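Un reptile marin identifié dans les réserves de Coltelthorpe

4 octobre 2022

Un fossile conservé depuis des décennies dans les réserves du musée de Coltelthorpe appartient à un ichthyosaure, a annoncé l'établissement. La pièce, inscrite à l'inventaire sous le numéro 2917, était jusqu'ici classée parmi les poissons indéterminés.
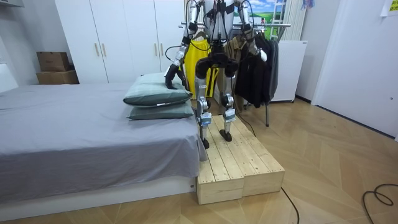 L'animal n'est connu que par une partie du museau et sept vertèbres, prises dans un calcaire gris très compact. Le bloc avait été scié à une date inconnue, sans doute pour faciliter le transport. Les deux dalles obtenues ont été rangées l'une sur l'autre, comme deux oreillers sur un lit, et la face portant les dents est restée cachée. Elles n'ont été séparées qu'en août, lors du récolement mené dans le cadre du projet Multivine. Les dents, coniques et striées à la base, ont permis d'écarter l'hypothèse du poisson.
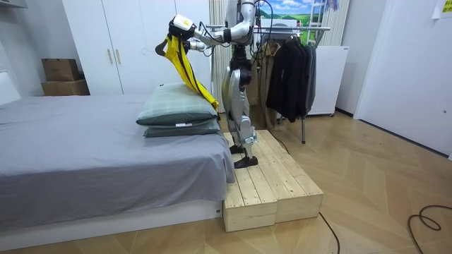 Selon un paléontologue extérieur au musée, l'attribution au groupe ne fait guère de doute, mais il est trop tôt pour parler d'espèce. Il juge le museau trop écrasé et souhaite une comparaison avec les spécimens de la collection Trịnh, qui proviennent d'un niveau semblable.

Le laboratoire Prindero doit maintenant dégager les vertèbres encore engagées dans la roche. Un second bloc, numéroté 2949 et entré au musée avec le même lot, sera examiné ensuite. Il contient des fragments de côtes qui pourraient venir du même individu.

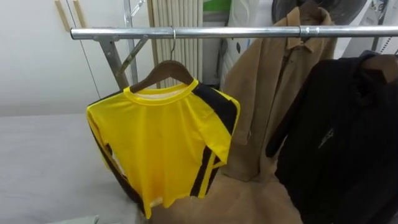 Un tee-shirt jaune et un long manteau beige sur une tringle chromée.

Le lieu exact de la découverte reste inconnu. L'étiquette d'origine mentionne seulement une carrière, fermée depuis, au nord de Coltelthorpe. Les deux dalles ne seront pas exposées avant la fin de l'étude.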